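Zippers: sizes, sliders and what fails first
Posted 10/08/2023
Filed under: Repairs, Notions

I have been replacing zippers for other people long enough to have a drawer of dead ones, and most of them died of the same thing. The teeth were fine. The tape was fine. The slider had worn open by a fraction of a millimeter and no longer pressed the two rows together hard enough to lock them. The owner then threw away a good bag, or paid for a full replacement when a new slider would have done.

This post collects my notes on the subject. It covers coil, molded and metal zippers in the sizes used on bags, pouches and jackets. Invisible zippers are a separate problem and I do not enjoy them.

Size

The number on the back of a slider is nominally the width of the closed chain in millimeters. A No. 5 is close to 5 mm across the teeth and a No. 3 is close to 3 mm. The word "nominally" matters. Makers do not agree with each other, and a No. 5 slider from one supplier may jam on a No. 5 chain from another, or run so freely that it does nothing at all. I measure the chain with calipers, closed, in three spots, and ignore the first inch at either end where the wear is worst.

Type matters as much as size. A coil slider and a molded slider with the same number have different internal channels. Forcing one onto the other will sometimes work on the bench and then let go when the bag is full.

For small pouches I use No. 3 coil. For anything carried on the shoulder I use No. 5 coil, and for luggage No. 8 or up. Metal looks better on denim and canvas and is worse in most other respects: heavier, rougher on lining fabric, and prone to corrosion if the item lives near salt water. 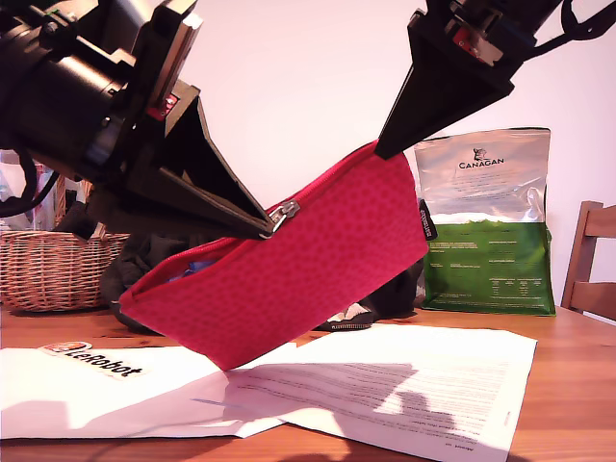 Diagnosis takes a minute. Close the zipper and watch the chain behind the slider. If the teeth mesh and then split open when the tape is flexed, the slider is worn. If they split in one place only, and always the same place, look there for a bent or missing element. If the slider stops dead at one point in both directions, look for lining caught in the channel or a thread from a failing seam. If the slider comes off the end, the stop is gone and nothing else may be wrong.

Squeezing a worn slider

The quick repair is to pinch the rear of the slider with flat pliers, one side and then the other, a very small amount each time. Run the zipper after every squeeze. Brass will take this two or three times over its life. Zinc alloy, the usual material for cheap sliders, is brittle and may crack on the first attempt. The crack generally runs across the bridge, and at that point the decision has been made for you.

I treat squeezing as a temporary fix. The metal that wore away has not come back, and the plating inside the channel is already gone, so the next stage of wear goes faster. On a bag of my own I will squeeze and wait. On a bag that belongs to someone else I replace the slider.

Replacing a slider on a closed-end coil

1. Unpick the seam at one end for an inch or so, enough to free both tapes. Pick the end that is easier to resew. On a lined pouch this is often the end nearest the turning gap.
2. Remove the top stops if they are metal. End cutters are better than pliers for this. Do not pull, or the tape will fray.
3. Slide the old slider off and check it against the replacement, channel to channel.
4. Trim the tape ends square and seal them lightly with a flame or a drop of fray sealant.
5. Feed both sides into the front of the new slider at the same depth. A dinner fork clamped upright in a vise, with the slider pushed over the two middle tines, holds it steady and leaves both hands free.
6. Run it the full length, twice, before sewing anything.
7. Bar tack across the chain at the end to make a new stop, then close the seam.

Step 5 is where people lose patience. If one tape goes in even one tooth ahead of the other, the fabric will pucker for the entire length. Take it off and start over.

Thread and needle

I use bonded polyester on bags and ordinary all-purpose polyester on pouches. Cotton thread rots at the fold. My usual needle is a 90/14, changed more often than I would like to admit. Sewing across a coil by machine is fine at low speed. Sewing across metal or molded teeth is how needles end up in light fixtures, so turn the wheel by hand there.

Lubricant

Plain paraffin wax, rubbed on the closed chain and worked in. Graphite works but marks light fabric. I do not use oil or any spray intended for locks or hinges. It holds grit, and grit is what wears out the slider in the first place.

Suppliers

I buy continuous coil by the roll from Sudside. Their No. 3 is item 1664 and their No. 5 is item 1673, and both have been consistent for as long as I have kept notes. Sliders come in bags of up to 100, more than most people need, but the price per piece drops far enough that the smaller bag makes little sense. Harnadgate sells brass sliders singly and is slower to ship. The Tostdale sliders I tried last year were zinc, sold as "brass finish" – the listing has been reworded since – and 2 of them cracked while I was fitting them.

Saarinen tape is the nicest I have handled. It is woven tighter than the others and does not wave when stitched. It is also sold only in fixed lengths, so I keep it for jackets.

A shipment of black No. 5 is due in October. If it matches the current roll I will update the item numbers here. If it does not, there will be a longer post with caliper readings.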